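Chapter 4
Who Watches the Money?

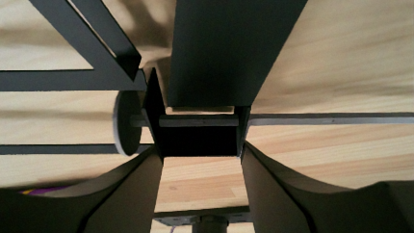

One of my students in Dover told me last March that she couldn't see why a counterterrorism course needed a chapter on banking at all. She'd signed up for surveillance and border work, she said, and now she was reading wire transfer forms. Fair enough! I felt the same way when I started out, and I nearly skipped the finance lectures myself.

So let me start with a small case. The Melero inquiry began with a clerk at a money transfer shop who noticed 2 payments, each for $2,000, sent to the same name from different towns. The sums were small – small enough that plenty of people would have let them go. The clerk filled out a report, and it sat in a pile for 40 days before an analyst picked it up.

I like this case because it's so slow and so ordinary. You get forms, phone calls, a long wait for a judge to sign off on the account records, and a pretty heated argument over whether the shop should have told its customer anything (it shouldn't have, and we'll get to the rules on that in the second section).

We'll also look at the Nzioka case, where the same kind of report pointed at a family sending rent money home and their account stayed frozen for weeks. I want you to keep both cases in your head as you read – they pull in different directions, and I still go back and forth on where the line should be.

Before you go on, write down what you think a bank teller should have to report. Keep the page. You'll need it for the exercise at the end of the chapter.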